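What an open day ought to show

Institutions that invite the public to view their robots carry an obligation that is seldom stated. They must show the work at its ordinary pace, on ordinary things, and let visitors form their own judgment. The Drinosar open day met that obligation more fully than most, and its choice of laundry as the subject deserves a word of support.
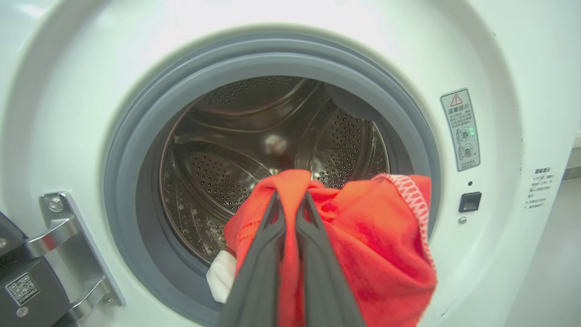
Carrasco, Sep 30, 2022

Cloth is a hard test. A box keeps its shape when it is held; a red cloth gripped between two fingers at the mouth of a washing machine sags and folds over the rim. Visitors who do this chore at home need no training to see the difficulty. For that reason a household task makes a fairer demonstration than a staged routine with blocks and trays.

The organizers admitted 313 visitors in groups small enough to stand near the machine. Questions were taken throughout – a practice that was missing from the Prustero event in April, where 388 guests sat in rows and watched a screen. 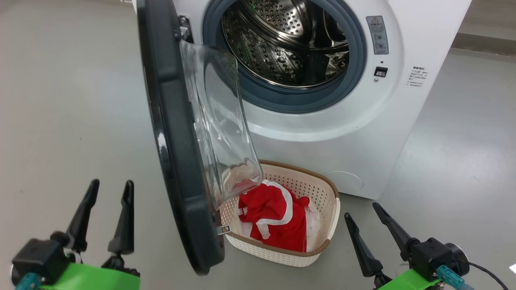

Evie Haworth takes a different view, and wrote to say that closeness to the machine is no substitute for a record of results. She would have preferred a printed sheet giving the last 50 attempts and the number that failed. Her objection is a sound one. A basket, a door and a few garments can be understood at a glance, but a rate of failure cannot, and the public is entitled to both.

It is recommended that Drinosar publish such a sheet before its next open day, and that Satine do the same.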